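What the Wall of Names Pays For

The donor wall at the Melnychuk Community Fund has space for 100 brass plates, and 59 of them are taken. A plate costs $2,661. The brochure says each one "changes a life forever," and I have spent a good part of the spring trying to find out what that means.

Afia Laryea, who runs the fund's giving office, was friendly and quick to return my calls. She told me the money goes "where the need is greatest." I asked where it went in April. She said she would have to get back to me, and she did, with a newer brochure.

It is a handsome brochure. It has a family on the cover and a quote from Yaw Essien, who bought a plate in memory of his mother. When I reached Essien at home, he said he was glad he had done it and would do it again. Did he know what his gift had paid for? "Programs," he said. Then he laughed. "I guess I never asked."
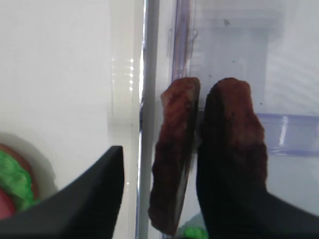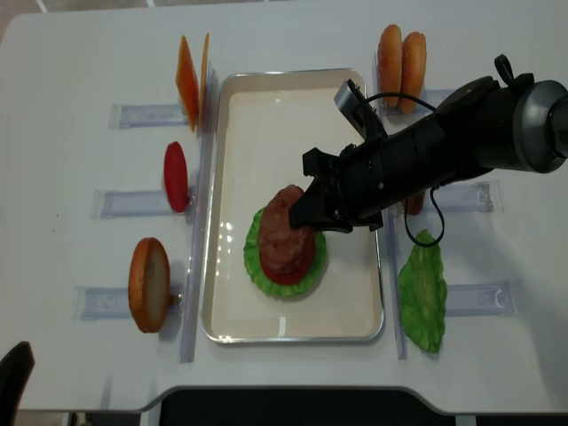
Plenty of people never ask. Giving in someone's name is a tender thing, and it feels rude to want a receipt that says more than thank you. Charities know this. Kojo Odoi kept the books for four small nonprofits before he retired, and he told me memorial gifts were always the easiest money to move around. "Nobody wants to call up and argue over Grandma's plate," he said.

Laryea says every dollar is accounted for, and I have no proof that it isn't. The fund's yearly report does list grants. It puts them on one line, with staff pay and the cost of the spring dinner folded into the line below. I asked for the two to be split out. I was told the board would take it up at its next meeting.

I asked Odoi what he would do with the same check. He said he would write "for rent help" or "for the food shelf" on the memo line, then call in six months and ask.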